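Gradoslow Hand Tool Upkeep Group
Minutes of the meeting held Nov 27, 2022

Present: the Gradoslow bench, the Josov site, and one member from Gredley by telephone. The Palacios site sent apologies.

1. Minutes of the August meeting
Accepted with one correction. The fingertip screws are to be tightened by hand first, and the torque driver is used only after that.

2. Fingertip wear on the hand-held grippers
The Gradoslow bench reported on the cloth work. The fingertips of the older tool were changed after 1,010 closings, which is earlier than we had planned. The rubber face had become smooth on one side, and thin cotton was slipping out from it. It was agreed to inspect the tips after every 100 closings when the work is with fabric. 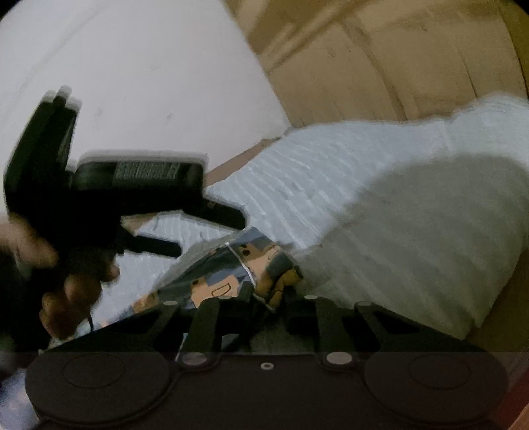

Josov asked whether the tips are the true cause, as their own tool lost its grip in the same way and the fault was a dry pivot in the left arm. They cleaned it, put one drop of light oil, and the old tips held again. Gradoslow accepted that the pivots must be checked before any tips are ordered.

3. Alignment of the fingers
Gredley explained the method which they use now. Close the tool slowly, stop before the tips touch, and look at the gap against a light background. If the gap is wider at the top than at the bottom, one arm has play and the pivot cap must come off. The check takes nearly 3 minutes. 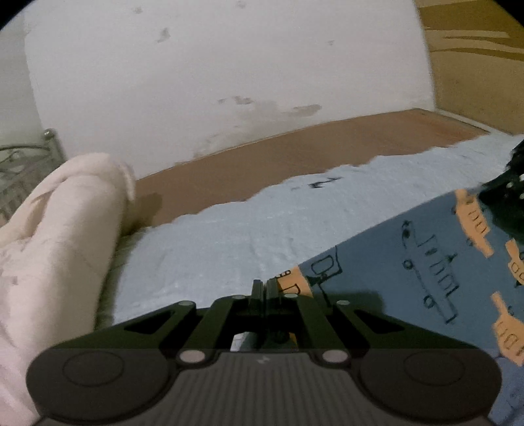
The written procedure for this check is still missing from the binder, and new operators do it each in their own way. Gradoslow will write it on one page. The page should say where the fingers stop, upright and with only a thin gap between the tips, and it should name the pivot caps on both arms, the large ones and the smaller ones, so that none is forgotten in oiling. Palacios will be asked to read the draft.

4. Lint in the linkage
Threads from cotton sheets collect behind the arms. Compressed air was discussed and refused, as it pushes the lint deeper into the joint. A soft brush is to be used at the end of each shift.

5. Spare parts
There are 2 sets of tips left at Gradoslow and none at Josov. One set goes to Josov this week. The order for new sets waits until the pivot check is done on all tools.

6. Other matters
Gredley asked for a shorter strap on their tool. Left open.

The date of the next meeting will be sent by mail.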